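Manual do espaço de café Postetti
Secção 4 — Copos, palhinhas e escorredor
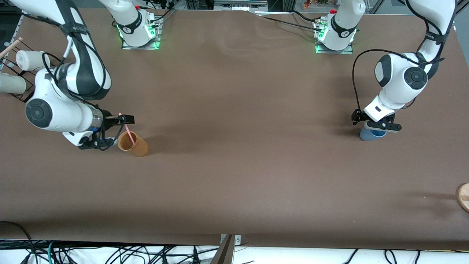 Esta secção trata da arrumação e da lavagem dos copos reutilizáveis e das palhinhas fornecidos com o conjunto Postetti. Para a montagem do escorredor, ver a secção 3. Para a máquina de café Rolland, consultar o manual próprio.

4.1 Antes da primeira utilização

1. Retire os copos da caixa e separe-os do papel de embalagem. Guarde a folha com a referência 2467, que será pedida em caso de substituição.
2. Passe cada copo por água corrente e lave-o à mão com detergente neutro.
3. Lave as palhinhas por dentro com o escovilhão fino. Introduza-o pelas duas extremidades.
4. Deixe tudo a escorrer até secar por completo. Não use pano no interior dos copos.

Nota: nas primeiras lavagens pode notar-se um ligeiro cheiro a novo. Desaparece com água morna e uma colher de bicarbonato, deixada a atuar durante 30 minutos.

4.2 Preparar a mesa

1. Limpe o tampo com um pano húmido bem torcido e seque-o a seguir.
2. Coloque o escorredor numa das pontas da mesa, com os quatro apoios bem assentes. Se balançar, ajuste os pés de borracha conforme indicado em 3.4.
3. Deixe livre o centro do tampo. É aí que se servem as bebidas.
4. Verifique se nenhum cabo elétrico passa por baixo do escorredor.

Cuidado: o tampo mate marca com facilidade. Não arraste o escorredor; levante-o sempre com as duas mãos.

4.3 Colocar os copos no escorredor

Os copos podem ficar de boca para baixo ou deitados. A posição deitada ocupa mais espaço, mas deixa circular melhor o ar e é a recomendada para os copos altos.

1. Sacuda a água para o lava-loiça antes de pousar o copo.
2. Deite o copo entre duas varetas, com a boca ligeiramente inclinada para baixo.
3. Deixe uma folga entre copos vizinhos. Dois copos encostados demoram muito mais a secar e podem ficar com uma marca no ponto de contacto.
4. Coloque as peças compridas, como os pauzinhos de mexer, por cima das varetas e na diagonal. Não as enfie dentro dos copos húmidos.

Nota: os pauzinhos de madeira não vão à máquina de lavar. Passe-os por água, seque-os e guarde-os na gaveta quando já não estiverem húmidos ao tato.

4.4 Servir com palhinha

1. Pouse o copo de pé, com a base toda assente no tampo e afastado da beira.
2. Encha até dois dedos abaixo do rebordo. O copo leva 200 ml com esta margem.
3. Introduza a palhinha só depois de servir a bebida e encoste-a à parede interior do copo.
4. Se o copo estiver vazio, segure-o pela base enquanto coloca a palhinha. Um copo vazio é leve e tomba com pouca força — sobretudo se a palhinha for empurrada de lado.

Cuidado: não sirva bebidas a ferver com palhinha. Espere que arrefeçam ou use um copo sem ela.

4.5 Se um copo tombar

1. Levante primeiro a palhinha e pouse-a num prato, nunca diretamente no tampo.
2. Endireite o copo pegando-lhe por fora.
3. Se houver líquido, absorva-o com papel, das bordas da mancha para o centro. Café e sumo devem ser limpos de imediato.
4. Passe o pano húmido e seque.
5. Verifique o rebordo com o dedo. Qualquer lasca ou fenda obriga a retirar o copo de uso.

4.6 Fim do dia

1. Recolha os copos e as palhinhas usados e leve-os ao lava-loiça.
2. Lave primeiro as palhinhas, enquanto a água está limpa.
3. Esvazie o escorredor das peças já secas antes de pôr as molhadas.
4. Uma vez por semana, lave também o escorredor com esponja macia. As varetas revestidas não toleram palha de aço nem o desincrustante Fernar.

Nota: se o revestimento começar a levantar nos cruzamentos das varetas, deixe de usar o escorredor e peça outro. A ferrugem mancha os copos claros e não sai.

4.7 Peças de substituição

Copos, palhinhas e pés de borracha são pedidos à Loltimis, ao cuidado de Gaëtan Langlois, com a referência indicada em 4.1. Indique a cor pretendida. Os pedidos feitos em outubro podem demorar mais, por causa do inventário.

Continua na secção 5 — Gavetas e tabuleiros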